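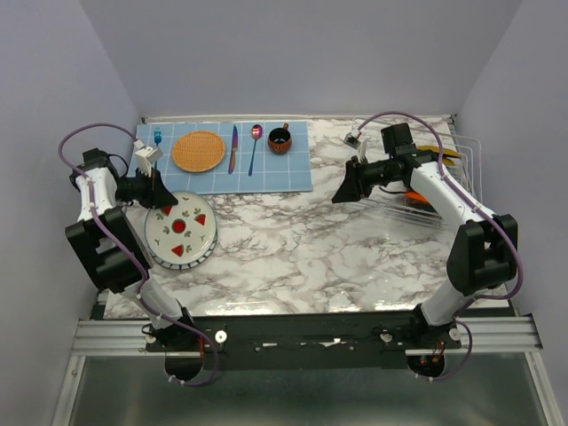 Hallo, ich bin Giuliana, und Britora ist mein kleiner Betrieb für Poolpflege und Poolsanierung. Angefangen habe ich mit einem Kescher, einem geliehenen Anhänger und einer einzigen Kundin, nämlich meiner Tante in Villca (die bis heute anruft, sobald das Wasser einen Hauch grün aussieht!). Inzwischen betreuen wir 186 Becken zwischen Villca und Plollham, vom runden Aufstellbecken bis zum gefliesten Schwimmbad mit Gegenstromanlage.

Wir, das sind Wilson Llanos und ich, dazu in der Saison zwei Aushilfen. Wilson macht alles, was mit Technik zu tun hat: Pumpen, Sandfilter, Wärmepumpen, undichte Skimmer. Ich kümmere mich um Wasserwerte, Folien und Fugen, und ans Telefon gehe meistens auch ich. Werktags ab 8 Uhr, im April bitte mit etwas Geduld, da wollen alle gleichzeitig auswintern.

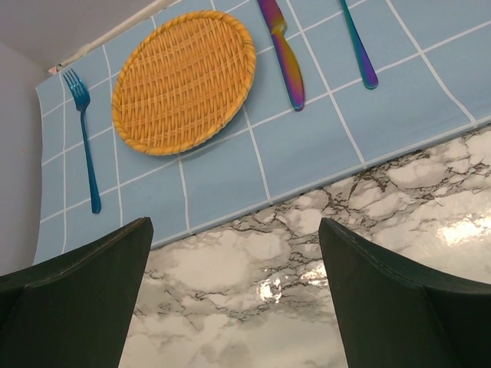

Am liebsten mag ich die Beratung vor einer Sanierung. Da sitzen wir mit Musterkarten bei euch auf der Terrasse und reden über Farben, und das darf ruhig dauern. Viele kommen mit einer ganz genauen Vorstellung, andere wissen nur, dass es nicht mehr so dunkel sein soll. Hellblau mit feinen weißen Linien, so wie auf dem Platzdeckchen hier, ist als Fliesenbild seit Jahren der Favorit, und ich kann das gut verstehen - das Wasser wirkt damit einfach freundlich. Wer es sandfarben oder grau möchte, bekommt das natürlich auch. Nur von ganz weißen Fugen an der Wasserlinie rate ich ab, die schrubbt ihr sonst jeden zweiten Samstag.

Unser Lager ist seit dem Umzug im September in der alten Zidden-Halle, 80 Quadratmeter, endlich mit Rampe. Ersatzteile für gängige Filteranlagen haben wir meistens da, Teststreifen und Winterplanen sowieso. Wasserproben könnt ihr ohne Termin vorbeibringen, eine saubere Flasche mit einem halben Liter reicht. Für Anfahrten bis 20 Kilometer berechnen wir nichts extra, alles darüber sprechen wir vorher ab.

Schreibt uns oder ruft an, gern auch mit Fotos vom Becken und vom Technikschacht!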